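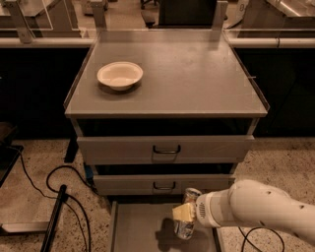

Handout 2: Drawer placement and the lost-grip fault
Course unit: Histumeo manipulation cell, kitchen items

1. Fault summary

During the March runs the arm kept executing its plan after the object had left the fingers. The Stuner controller logged a completed placement each time. The error showed up only when the drawer was checked by hand.

The grip check ran once, at lift. Nothing tested it again on the way down to the drawer. A soft or wrapped item can pass at lift and creep out under its own weight - foil is the worst case, as the wrapper moves against the contents. 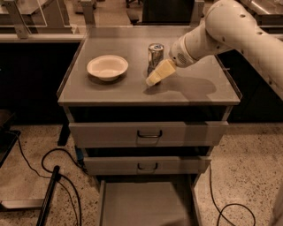 A sponge gives the opposite error. It compresses, the finger gap falls under the closed-hand threshold, and the controller reports an empty hand while the item is still held. One fixed threshold can't serve both items.

2. Settings in use at the time

Grip check: at lift only
Gap sampling period: 235 ms
Descent speed: 75 mm/s
Retries before stop: 2

At these values the hand travels more than 17 mm between samples. Work this out before the lab session. 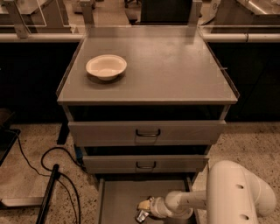 Histumeo Course Notes, p. 2

3. Drawer contact

An extended drawer is a collision hazard. The Balaskas planner stored drawer positions at the start of a run and didn't update them. If a drawer shifts, the wrist can strike a side wall on entry.

Stop the arm before reaching into a drawer. A paused program is not a stop - the Pasteck interlock must be open.

Reading for next session: Stuner fault codes, grip group.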